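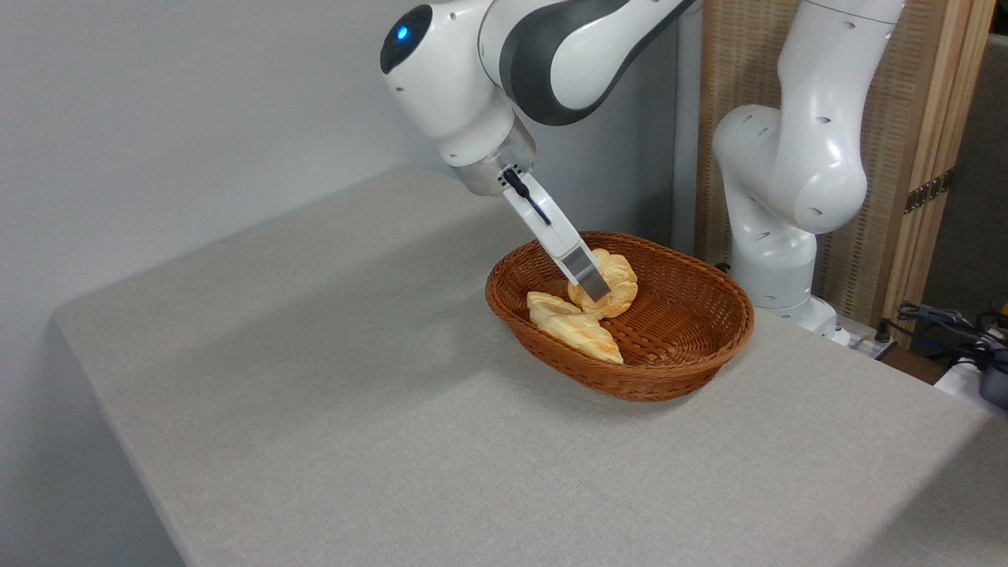
Ticket 1671 – Bakery order confirmations not reaching customers
Opened by: Ieva Kuusk, Bakum
Assigned to: Raimonds Rebane
Status: Resolved

Ieva: Wholesale customers stopped getting confirmation emails in March. The orders show up in the admin page as normal. I resent 14 by hand and none arrived. Nothing in spam either.

Raimonds: Mail log shows 264 messages stuck in the queue, all with the same login error. Was the mailbox password changed?

Ieva: Yes, Jaanus changed it when we moved to the new host. He updated the website settings the same evening.
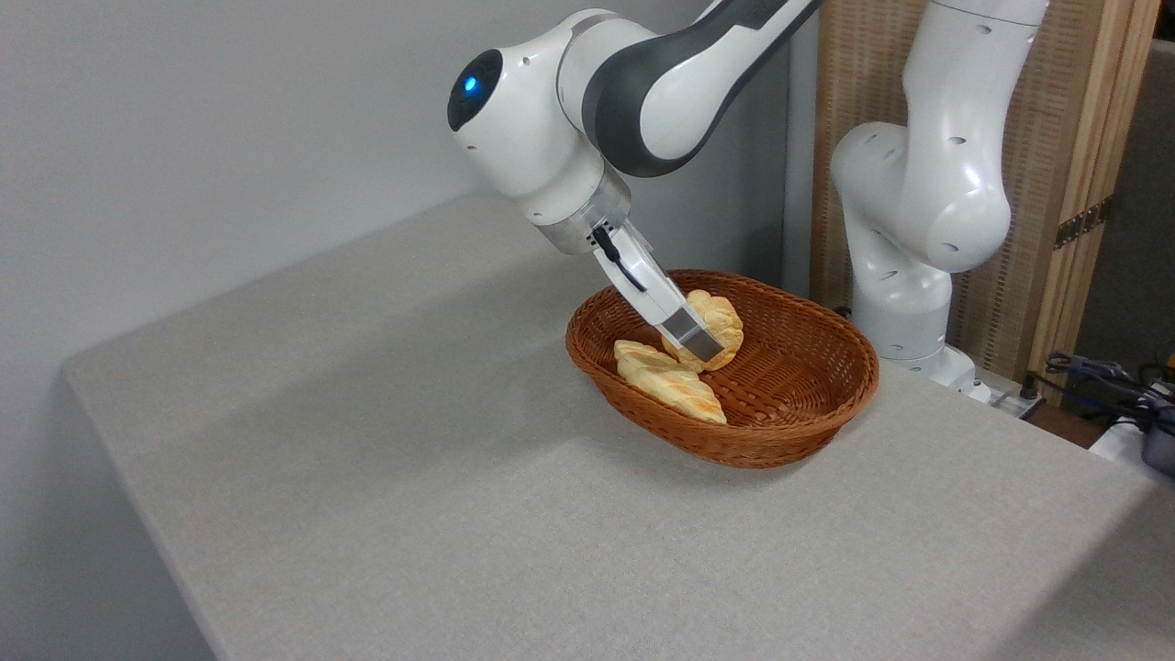 Raimonds: The website settings are fine. The wholesale form has its own copy of the password under Plugins – Mail – Advanced, and that one is still old. Updated it and sent a test at 10:40. Please check.

Ieva: Test arrived. Will the old ones go out now?

Raimonds: Only if you want them to. I can clear the queue instead.

Ieva: Clear it please. Vija has phoned most of them.

Raimonds: Queue cleared. Closing.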